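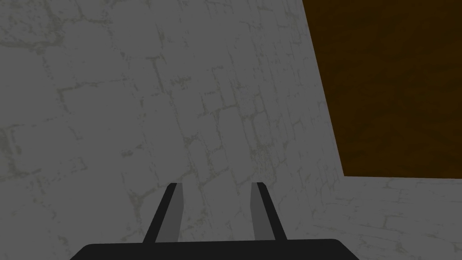 4. Placing and First Use

Read this section before you plug in the Farlow dehumidifier. The carton says the unit is "ready in seconds." Removing the packing tape takes longer than that, and the first useful humidity reading comes the next day.

Before you start

Stand the unit upright for four hours if it was shipped or carried on its side. Couriers ignore the arrows on the box, so assume it was. Do not switch it on early to see whether it works.

Check that you have the tank, the tank float, the drain hose and the mesh filter. The scented insert is optional. It covers smells for a while and has no effect on damp.

Choosing a place

1. Put the unit on a hard, level floor. Thick carpet blocks the lower intake, whatever the feet are said to do about it.

2. Leave open space on every side that has a grille. The older leaflet showed the unit pushed into a corner. That leaflet has been withdrawn.

3. Keep it away from curtains, heaters and direct sun.

4. Do not aim the outlet at a framed picture, a piano or solid wood furniture. Warm, dry air blowing on one spot can warp a frame or open a joint even when the rest of the room is at a sensible level.

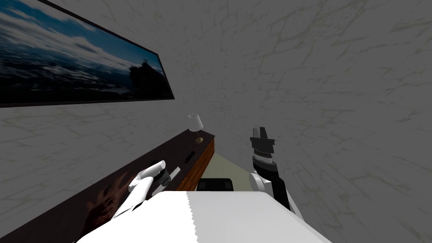
Framed picture on a gray wall, with a dark counter below.

5. Close outside doors and windows. If you leave a window open, you are trying to dry the street.

CAUTION: Use a grounded wall outlet. Do not use an extension cord, including cords sold as "heavy duty."

Setting the level

1. Slide the tank in until it clicks. If the red light stays on, take the tank out and check that the float moves freely. A stuck float is the usual trouble and is often mistaken for a dead unit.

2. Press Power, then press Level until the display shows 50. This is the target relative humidity in percent. It suits most living rooms.

3. Leave the fan on High for the first day. The Auto setting is quieter, but it slows down too soon in a room that is still damp.

4. Write down the reading when you start and again the next day. Do not judge by how the air feels.

Note: The built-in sensor sits inside the casing and reads the air closest to it. In our test room, Vasylyna Kushnir had 50 on the display and 63 on a separate gauge behind a bookcase. A cheap gauge placed across the room will tell you more than the display does.

Note: If the level has not dropped after several days, look for a leak, a blocked gutter or a bathroom fan that vents indoors. A dehumidifier will not fix any of these. Buying a second dehumidifier won't either, although you may be told otherwise in the store.

Emptying and draining

1. Switch off before removing the tank.

2. Pour the water down a drain. Do not drink it or give it to pets. It is sometimes described as "pure" and it has run over a metal coil and through a dusty tray.

3. For continuous draining, push the hose fully onto the rear spout and run it downhill the whole way. Any loop will hold water and send it back - usually overnight.

WARNING: Unplug the unit before cleaning the filter or reaching behind the tank.

For error code 317, see Section 7.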